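Comparing two grippers in simulation before you buy either one

You have two gripper data sheets open and both promise to pick up anything. Before spending money, run them through the same boring job in the simulator. Ours was the Nulten two-finger against the Zavala, in Skellgate, on parts picked from a tray.

1. Load the stock cell and leave the decor alone. You will want to move the wall clock. Resist.

2. Set the tool center point for each gripper separately. Copying it from the last gripper is quick and puts your fingertips 12 mm inside the table, where Skellgate will let them stay without a word of complaint.

3. Write one pick routine and use it for both. Approach from straight overhead, close, wait, lift. If you tune the path for your favorite, you're shopping, and you already know what you'll buy.

4. Put at least one part close to a tray wall. Every gripper looks brilliant in the middle of a tray.
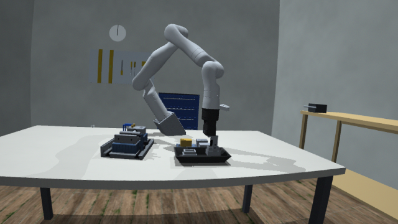

5. Run 200 picks per gripper with the part positions shuffled. Use the same random seed both times — we used 41 — or the comparison is worth nothing and you'll get to do it again, as we did.

6. Log the misses by cause: finger hit the wall, part slipped, part left the building. The last one usually means your friction value is still at the default.

7. Repeat the worst 16 picks at half speed. If they all pass, blame the controller settings before the fingers. The Firnel controller model ships with very optimistic acceleration limits.

Save the log with the gripper name in the file name. "test_final_2" was a Zavala run, we think.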